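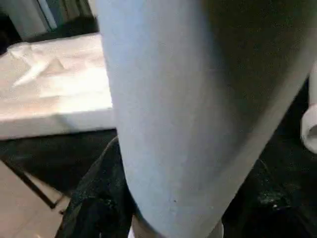 Magdy Bensaid reported that the left gripper had stopped answering the release command on two occasions, and that on the second one he had to use the emergency stop himself because the fabric was already twisted round the finger. He asked the meeting to treat it as a safety matter and not as a repair ticket.

Minutes of the Clarkia handling group, 5 October 2020

1. Gripper fault
The group discussed the report. The log of the Berkodar controller shows a delay of 9 seconds between the release command and the first movement of the fingers. The allowed value is one second. Wragg, who supplied the controller, were informed by telephone and asked for the complete log. They think it is a matter of firmware, but they did not want to confirm this before reading it. The unit had done roughly 3,000 grip cycles after its last service in April.

It was asked if soft items should be suspended until there is an answer. Agreed. No cloth, sheets or covers will be handled with the left gripper until further notice.

2. Furniture task

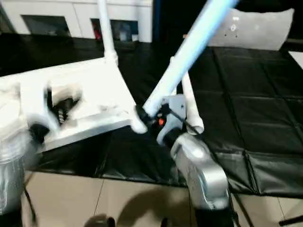 The force limit for lifting tasks is still set at 88 newtons, and several members found this too high while the release is not reliable. A lower limit will make some lifts impossible, but this was accepted. There was a longer discussion about hand positions. When the chair lies on its side on the black mat, the gripper works close to the place where the legs meet the seat, and a person who wants to help has the tendency to put the hand at exactly this place. The rule is therefore changed: no person touches the chair while the arm is powered, also not to steady it. The mat stays as it is – the proposal to remove it was withdrawn.

3. Emergency stop
The stop button worked both times, but it is too far from the operator's chair. A second button on a longer cable will be ordered from Rodari. Delivery time is not known.

4. Actions
Complete log to Wragg within 24 hours – M. Bensaid.
New force limit to be proposed in writing before the next meeting.
Revised rule for hand positions to be printed and put on the door.
Quote from Rodari for the second button.

Item 5 (storage of spare fingers) was moved to the next meeting for lack of time.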